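Flusura Building Newsletter
Household notes: Sorting out the snack counter

The shared kitchen at Flusura got a new snack counter in May, and since then we have had the same two complaints over and over. One is that things go missing. The other is that things turn up where they don't belong, usually a lemon in with the tea bags or a drink on its side behind the toaster. This month's household notes are about how we are setting up that counter, what goes in the drawers, and what we'd like people to stop leaving out.

The budget for the whole job was small. We spent 936 on the kitchen this year and most of that went to the faucet and the new seals for the refrigerator door. The counter had to be done with what was left, so we bought very little and reused what we could.

The first thing we did was take everything off and wipe down the surface. It is a good idea to do this at home too before you buy any storage. We pulled out 20 items that had no business being in a kitchen, including a bicycle pump, a bag of curtain hooks and the instruction book for a microwave we no longer own. The pump is in the front office if it is yours. It will stay there until the end of the month and then go to the Tiwari thrift store along with the hooks.

After that we sorted what was left by how often people reach for it. Drinks and cookies get picked up all day long. Fruit goes slowly in the winter and fast in the summer. Tea, sugar, stirrers and napkins are small and spread all over the place if you let them, so those are the things that belong in a drawer. Large bags of coffee stay in the tall cupboard where they have always been.

We tried the layout on a bare tabletop before carrying anything into the kitchen. That made it easier to move things back and forth and see what fit next to what.
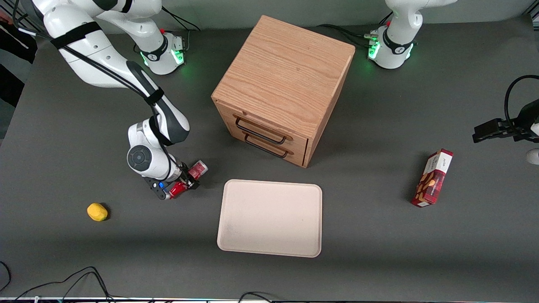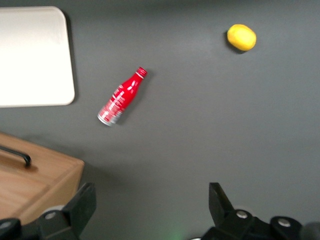

Drinks and a lemon on the gray tabletop. The oak cabinet with the two drawers is in the first picture.

The small cabinet came from Drirnholm, the secondhand place near the bus garage. It has two drawers with curved black metal handles, and it sits well at the back of a counter. The top drawer is for tea bags and sugar. The bottom drawer is for napkins, stirrers and the can opener. Please do not put food without a wrapper in either drawer. We had ants two summers ago and it took weeks to get rid of them.

A light wooden top marks easily, so no wet cups on it. If you do leave a ring, wipe it up right away with a dry cloth. Don't use the green scrubbing pads on it. Those are for the sink and the oven racks.

Cookies stay in their box, with the box closed. We used to tip them into a bowl and they went soft by the afternoon. A box also tells people what is in the cookies, and several residents on the second floor have asked for that because of nut allergies. When you take the last one, flatten the box and put it in the paper bin under the window. An empty box on the counter looks the same as a full one, and then no one thinks to buy more.

Cans and bottles should be stored standing up. A bottle on its side rolls the first time somebody bumps the counter, and a dented can is hard to stack. Put the newer ones at the back and take from the front. Empties go in the metal bin by the door, rinsed. Caps can go in the same bin if they are metal. Plastic caps go in the regular trash for now, until we hear back from the hauler.

Lemons keep for a week or so out on the counter and a good deal longer in the refrigerator. We would like one or two out at a time, for tea, and the rest in the crisper. If you cut one, wrap the other half and put it in the refrigerator door. A cut lemon left out dries up overnight and then gets thrown away. The cutting boards are on the rack to the left of the sink. Wash the board after you use it and stand it on edge to dry, and please don't use it as a serving tray.

Shallow trays are handy for the odds and ends that are in use during the day, such as spoons and sweetener packets. At the end of the evening whatever is on a tray goes back to its place and the tray gets wiped. This is on the evening checklist taped inside the cupboard door, between the dishwasher and the lights.

We also looked at labels for the drawers. The stick-on kind from the office supply cabinet peeled off after a few days near the kettle. For now there is a card inside each drawer with a list of what goes in it. If you have a label maker that prints on something sturdier, leave a note at the front office.

The Trorach room downstairs will get the same treatment next. It has a shorter counter and no sink, so there will be drinks and wrapped snacks only. Before we start, anything you have stored on the shelves in there needs your name and unit number on it. Items with no name will be moved to the front office shelf.

Restocking requests go on the sheet by the refrigerator. Write the item and how many, and initial it. The sheet is collected at 4 p.m. on shopping days, and anything added later waits for the next trip.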